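Lamptey Staff Hub: Frequently Asked Questions

One sign-in for everyone who works at Lamptey Health, from the front desk to the operating rooms. We're thrilled with how the new hub has come together, and we hope you'll like it too!
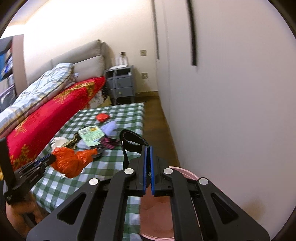
Who can use the hub?
All current employees, residents, contracted clinicians and students on placement. If you have a badge number, you have an account. Your home screen is set by your job role, so a pharmacist and a unit clerk will see different tiles.

How do I sign in for the first time?
Go to the sign-in page, type your badge number and choose "New here." A six-digit code goes to the phone number HR has on file. Enter it, pick a password, and you're in (it really is that quick!).

My phone number has changed. What now?
Call the Help Desk at extension 3617 and have your badge handy. They can update the number while you're on the line.

Can I get my schedule on my phone?
Yes, and this is our favorite part! Download Prinell, our mobile app, and sign in with the same password. You can see your shifts, offer a swap and get a nudge when your manager approves it. Swaps close at 7 p.m. the evening before the shift.

Where did the old phone directory go?
It's now the People tile, with more than 3000 listings. Search by name, unit or pager number. Ohemaa Kyei and her team spent months cleaning up the entries, and it shows. If yours is still wrong, tap "Fix my listing."

Does the hub replace Proliva?
No. Patient charts stay in Proliva, and you still need a separate login for it. The hub has a link that opens it in a new window.

I work at the Mullident clinic. Am I included?
You are, as of November! Welcome aboard. Pay stubs from before the move are still in the old Mullident system, under "Archive."

Why was I signed out?
On shared workstations the hub closes after 19 minutes without activity. Drafts in the message center are saved, but half-finished forms are not.

Is there any training?
Lots! Yamila Henríquez runs a drop-in hour at noon in the library, with seats first come, first served. Short videos are under Learning, and the one on shift swaps already has 700 views.

Can I suggest a new tile?
Please do! Use the Ideas button at the bottom of any page. We read every one.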